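Barta Small Grants -- September report from the Plestetti workshop

Hello again! You asked for something a bit less stiff than the last report, so I'm writing this one pretty much the way I'd tell it over the phone. The spreadsheet is coming separately, same layout as before.

The short version is that we're on track with the band-sorting part of the project, a little behind on the printed guide, and the money is going slower than I planned (mostly a good thing, more on that further down).

As you know, the idea was to find out which soft closures and ties people can actually lay out, pick up and put away at a work table without fuss, and then write that up for the packing rooms that keep asking us for advice. When we applied, I said we'd try 8 kinds of bands and ties. We're now at nine, thanks to a late box from Pluvoletti that was too tempting to leave shut. It has the wide flat ones in it and I'm so glad we opened it -- they behave nothing like the round cord we'd been fussing over all summer.

The big change since my last report is the room. We used to do the layouts on the bench along the wall, which was the wrong height for everybody and always had somebody's lunch on it. Now we have the big white table, and it has made a huge difference. You can walk all the way around it, two of us can work on it at once, and it wipes down in a minute. The one trouble with white is that pale, see-through materials just about vanish on it. I laid a thin clear tie down one afternoon, turned to get my notebook, and spent far too long patting the tabletop looking for it. So there's now a line in the budget for a couple of dark mats (small money, it's under "table and surfaces").

Yellow has turned into our favorite test color, mainly for that reason. Even then it depends on how the piece is lying. Where the material bunches up you get a good solid color, and where it's stretched thin it fades right into the table.
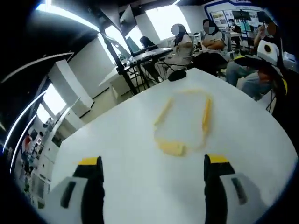 The yellow loop on the white table, bunched at the bottom and very faint along the top.

That fading business is going to get its own page in the guide. When we started I thought the page would be all about storage, you know, trays against hooks against jars. But after a few weeks of laying these things flat I'm convinced that people lose more bands on the table than they ever do in the drawer. If you can't see the top edge of a loop you grab it by the clump, and then it comes up twisted and you have to start over. My advice so far is to find the thick part first, then follow it around with a finger before lifting. It sounds silly written down, but it works for me, and I do a lot of these.

The room is shared, of course, and on busy days there are people at the desk and in the chairs while the table is in use. I worried about that in the spring. It's been fine! The desk is far enough back that we aren't in each other's way, and I've had some very useful opinions shouted over from that side.

Now the guide. I promised a full draft by this point and what I have is two finished chapters and a pile of notes. Chapter one covers choosing a surface and chapter two covers laying out flat bands. Round cord is half written and I keep rewriting it. The drawings are in better shape than the words, so I don't expect the Stanine print shop to be kept waiting on those. They've quoted us for 1000 copies, folded and stapled, and they'll hold the price through the winter. I'd like to stay with that number unless you feel strongly that we should go smaller.

On spending: materials are well under, printing hasn't been touched, and table and surfaces is a hair over with the mats. I'd like to move a little of the leftover materials money across to cover it. I think that's allowed without a new form, but please tell me if it isn't and I'll fill one out.

Things I still need from you are a yes or no on the mats, the right version of your logo for the back cover (the one I have is blurry when it's printed), and a sense of whether you'd like to see the round cord chapter before it goes to Stanine or after. Before would be my pick -- I could use a fresh pair of eyes on it.

Next up is finishing the Pluvoletti box, then the clear ties again once the mats are here. I'll send the cord chapter as soon as I stop changing the opening.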